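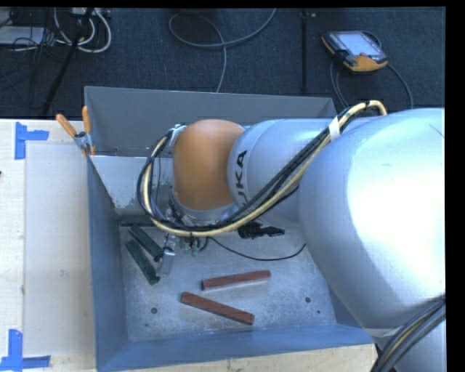 Figure 1. KUKA arm over the picking bin, with red and green bars on the bin floor.

Griltville Handling Lab
Progress report to Mollero, period ending Friday, June 7, 2024
Work package 2: gripper comparison

Status: on schedule. The Whitelaw gripper has completed its full test series. The Floster gripper is at the halfway point.

Both grippers are run on the same arm, in the same metal bin and with the same set of bars. Bar positions are changed between runs. A run counts as a success when the bar is lifted clear of the bin walls and held until the arm reaches its stop position.

Results to date
Picks attempted, both grippers: 1228
Failed picks, Whitelaw: 104
Failed picks, Floster: 181

Most failures with either gripper involved bars lying close to a wall, where the finger touched the side before reaching the bar. Changing the approach angle reduced contact on the Whitelaw unit. The same change has not yet been tried on the Floster unit, and the totals should not be compared until it has.

Open items
Cable routing at the wrist limits rotation in one direction. A revised route has been drawn up and needs one day of downtime to fit. Spare fingers for the Floster unit are on order.

Next period
Finish the Floster series, repeat the wall cases with both grippers, and begin the camera trials. The final comparison is due in November. No change to the budget is requested.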